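Fenby Toy Library: progress report to the Verbruggen Fund
Prepared by Josefien Van Wijk, July

We're three months into the cataloguing work now and I'm really pleased to tell you how far it has come! When your grant arrived, the small figures were still in the mixed crates they'd been donated in, and families had to rummage. As of this month 735 pieces are sorted, entered in the register and given a place on the shelves.

Spending so far is in line with the plan. The label printer and the storage drawers came in under what we'd set aside, and with Raimo's agreement we moved the 500 euros left over to cleaning materials and replacement bases. The full breakdown is in the sheet Gerrit Boersma sent you.

Borrowing has picked up most among the eight-to-twelves, who had more or less stopped coming. What they want is character figures, in sets, and they know every variant by heart (far better than we do – Henk had to be corrected twice on the names of the Sanrio ones). So we've changed the order of work and put the character sets ahead of the farm animals, which can wait until autumn.

The Kuromi figures are on the cleaning list at the moment. It's a lovely little group, and the differences in the outfits make them easy to register separately: lavender hoods and black ones, big striped bows, and one winking in a black dress with a pink skull on her forehead. The white metal tray needs a good wipe as well, so that goes on the same list.
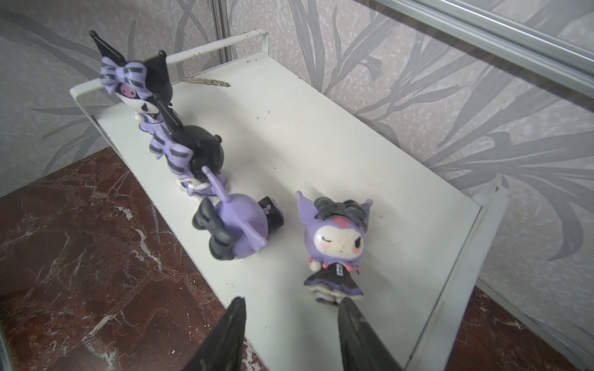 Kuromi figures on the tray, two upright and two toppled.

Still to do before the next report:
- finish the character sets and photograph each one for the register
- find shallower drawers for the smallest pieces; Frans Coppens is asking Brolex for a price
- write the borrowing card for sets, including what happens when one figure goes missing

The last point needs a decision from you, as the grant terms only mention single items. Could we lend a whole set on one card? We'd love to start that with the Kuromis as soon as they're registered.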